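Review: The Ekberg Gripper Simulator at the Lornia Open Day

The Lornia training center opened its doors to members on a Sunday in November. The main item on the program was the Ekberg simulator, a software package for planning and rehearsing gripper work.

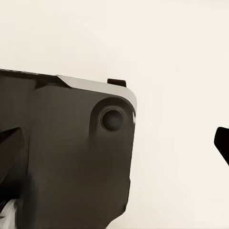 The demonstration was led by Su-bin Hwang of Lornia and lasted 60 minutes, with 3 short breaks for questions. Visitors were then invited to use the package at the desks, under the guidance of Định Đỗ.

The controls are clear and can be learned in one sitting. Switching between camera views takes a single key, and a saved session reopens at the point where it was closed. The manual is well written, although the index is thin and the chapter on contact settings assumes prior training.

Two points count against the package. The close views carry little surface detail, and staff new to the work may find it hard to judge distance from them. The license, at $2,020 per desk each year, is also high for a small school. The Jisum package, reviewed here last spring, costs less but has no replay function.

The reviewers award the Ekberg simulator 4 out of 5. It is recommended for centers that already employ a trained instructor. Requests for a trial license should be sent to the Lornia front office.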